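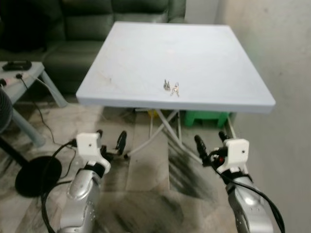

Billaver > Praston rig > Tickets > Key pickup: episodes dropped on upload

Last updated 16/10/2019

Okay, so I'm reopening this one, sorry everybody! The short version is that the key pickup set keeps losing episodes between the recorder and the Zepeda share, and I closed the ticket too early last time. I recorded 20 episodes this morning and only 13 landed. Same task as before, pick up the keys from the folding table and hand them over from one gripper to the other. I kept the start pose where we agreed, keys near the front edge and a little right of center, nothing else on the table, so please don't tell me it's the clutter check again (I know that one throws out anything with a second object on the tabletop, I wrote half of it).

What I've tried so far, in the order I tried it, which was not a smart order.

Restarted the recorder. No change, lost two out of the next five.

Swapped the network cable for the one Braulio keeps in his drawer. Also no change, and now I owe Braulio a cable because I bent the clip.

Looked at the upload log properly, which I should have done first. The missing episodes do get uploaded! They arrive, they get unpacked, and then Maton marks them "incomplete" and moves them to the reject folder. So nothing is getting lost on the way, we're throwing them out ourselves once they're there. I went and looked in the reject folder and there are 100 episodes in it going back to June. Ouch.

I opened a handful of the rejects and they look fine to me. Video from start to finish, both arms moving, keys end up in the left gripper, arms go back to rest. If I'd been labeling by hand I would have kept every one.

Reply from Thérèse Després:
Are the rejects the long ones or the short ones? Maton has a rule about gripper signal going flat, I think it was meant to catch people who walk off in the middle of an episode.

Me again. Thérèse, they're the slow ones! Not long exactly, but every reject has a stretch where I'm hovering over the ring trying to line up the fingers and neither gripper opens or closes. Keys are miserable to grab off a flat surface, they slide, and the teeth catch the light and from the head camera it's hard to tell which bit is ring and which bit is key. So I stop and squint. The flat stretch in the ones I checked is always more than five seconds, and the good ones never have it. I'm pretty sure that's our culprit.

I set the limit to 20 seconds on my copy of Maton and ran the reject folder back through. Everything passed except three, and those three really are bad (in one of them I dropped the keys on the floor and you can hear me say a word we'll want to strip out of the audio).

Reply from Philomena Dolan:
Before you change it for everybody, do we want the hovering in there? If half the training set is somebody dithering above a key ring, the policy is going to learn to dither. Noboru had this with the cup stacking.

Fair point, and I went back and forth on it over lunch. My feeling is we keep them. The lining up is the hard part of this task, and if we only keep the runs where I happened to nail it on the first go, we get a set full of lucky grabs. But I'm happy to trim the really long pauses down. Noboru, can you send me the trim script you used for the cups? I looked on the share and found two versions with the same name and different dates inside, and I don't want to guess.

Reply from Noboru Kuroda:
Use the one in my folder. The other one trims the gripper signal and leaves the video alone, so they drift apart. I'll delete it.

Thanks Noboru!! Where things stand now: limit changed to 20 in the shared Maton settings, reject folder run again and the good ones moved back, the three bad ones deleted. Cheuk-hei is going to watch a few of the trimmed ones to make sure arms and video still line up. I'll record another 20 key pickups tomorrow with the new limit, and I'm leaving this open until they've all shown up on the share.

Also, can we get a warning when something goes into the reject folder? Even one email a day would do. I've put that in as its own ticket and assigned it to Braulio, along with a new cable.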